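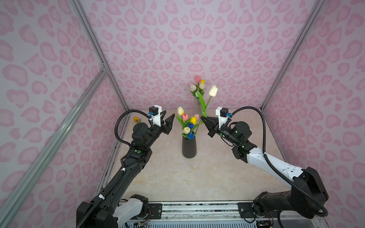
Tulips in the gray vase, against the pink leopard print

About Hundgate Flower Room

We're a small flower school, and we love flowers that never wilt! Hundgate teaches people to arrange artificial stems, from a single vase for the hallway to a full set of table pieces for a wedding. We've been at it for six years now, and in that time more than 76 different kinds of stem have found their way into our drawers (the ranunculus drawer no longer closes properly, and we keep buying ranunculus anyway).

How we started

Blažena Doležal ran a fabric shop on Skorklow Street and used to fill the window with silk peonies every spring. Customers kept coming in to ask about the peonies and leaving without any fabric, so one January she put out a sign-up sheet for an evening class. It filled up in a couple of days. Tadeusz Nowicki was in that first class and now teaches the beginners himself, and he still starts everyone off with tulips.

Why tulips? They look so simple, and then you put them in a vase and they stand there like pencils! You learn to warm the stem in your hands, bend it a little below the head, open the leaves out and let a few flowers lean over the rim. A plain, dark cylinder is a lovely thing to practice with. It lets the color do the talking, and you can see right away if one side is heavier than the other.

What we teach

Tulip Basics is a single evening. The Nakoler course runs for 14 weeks and covers vases, wreaths, baskets and hanging pieces, with plenty of time for your own ideas. Marianna Tokarz also does a very popular afternoon on backdrops, all about wallpaper, fabric and what happens to a bouquet when you put it in front of a loud pattern. She's a great fan of pink on pink, and she has won most of us over.

Groups are kept to 23 people at most. Vases, stems, wire and cutters are all here for you to use, and you can buy your arrangement at the end or take it apart for the next class.

Come and see us

We're on the upper floor of the Cieślak building, with the entrance through the yard. Wojciech Bednarek looks after bookings and is very happy to talk about which class would suit you. Bring an old vase from home if you have one you've never known what to do with!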